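Writing the Test Rules for Simulated Street Crossings

The test rules at Bredano fit on four pages. They cover sidewalk delivery robots and the simulated streets in which the software is checked before a machine goes outdoors. The engineer who maintains them spent the first part of our conversation on numbering.

"Every rule has a number and the number never gets reused," the engineer said. "If rule 12 is withdrawn, there is no rule 12 anymore. People cite these in test reports, and a report from two years ago has to mean the same thing today."

The set holds 38 rules. It began as a shared checklist between Bredano and Woltport, which runs deliveries in the Nogueira district, and was rewritten last April after the two companies found they were logging the same event in different ways. A robot that stopped short of a curb and waited was a pass at one company and a timeout at the other.

What counts as a stop

The revised text defines a stop by wheel speed and by duration. The robot must hold zero speed for 3 seconds before it is recorded as stopped, and the clock restarts if it creeps forward. The earlier version used the word "stationary" with no number attached.

"You can't argue with a number, but you can argue with an adjective for weeks," the engineer said. "We did."

Crossing decisions are treated separately. The software has to name the signal it is obeying and log that choice before the robot leaves the sidewalk. A correct crossing made on the wrong signal is graded as a failure. The engineer considers this the most useful rule in the set and also the least popular, as it lowers pass rates without any change in how the robot moves.

Repeat runs

Each crossing case is run 20 times with the same map and different starting positions. Results are reported in full, including aborted runs. Averages alone are not accepted.

"An average hides the one run that matters," the engineer said. "If a robot enters the road once when it shouldn't, I want to see that run by itself, with its log."

Seeds, software versions and map versions go on the first line of the report. A report without them is returned unread. Asked whether that was strict, the engineer said it saved time – the questions that would follow could not be answered without them anyway.

Maps and clutter

The standard map set is called Brovska. Section 4 of the rules says what a map must contain before it can be used for crossing cases: at least one junction with more than one signal in view, a marked crosswalk, a continuous curb, and fixed objects near the paving that block part of the view. Poles are the usual choice.

"A bare intersection tests very little," the engineer said. "Real corners have a pole where you'd like to look. They have signals for other directions of travel, and those are black boxes on gray poles too. The software has to sort them out."

Paving is covered in the same section. Irregular slabs with dark joints must be included, so that edge detection is not tuned only on smooth concrete. Shadows on the asphalt near a crosswalk are allowed and encouraged.
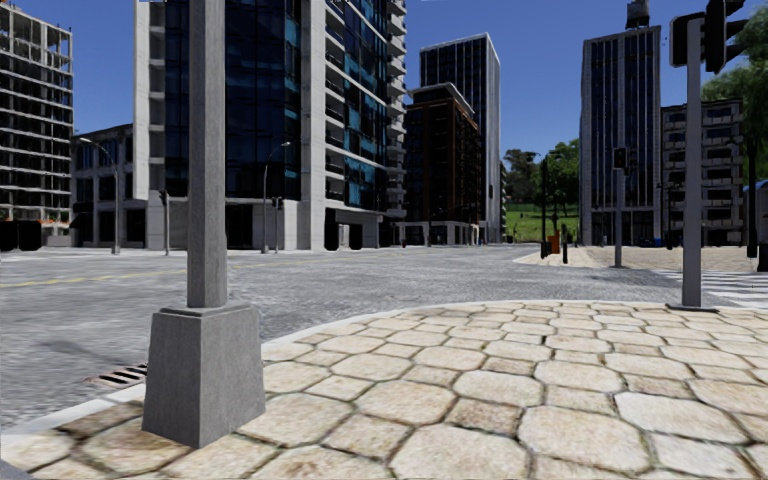
Changes and exceptions

Requests to change a rule are made in writing and must include a log that shows the problem. Exceptions are granted for a single report and expire with it. The engineer keeps a list of them and reviews it before each revision.

"If the same exception comes up again and again, the rule is wrong," the engineer said. "Then we fix the rule and stop handing out exceptions."

The next revision will deal with curb ramps, which the current text mentions only in a footnote. Woltport has asked for a maximum approach angle. Bredano wants to see more runs first, and the draft for now leaves the value blank.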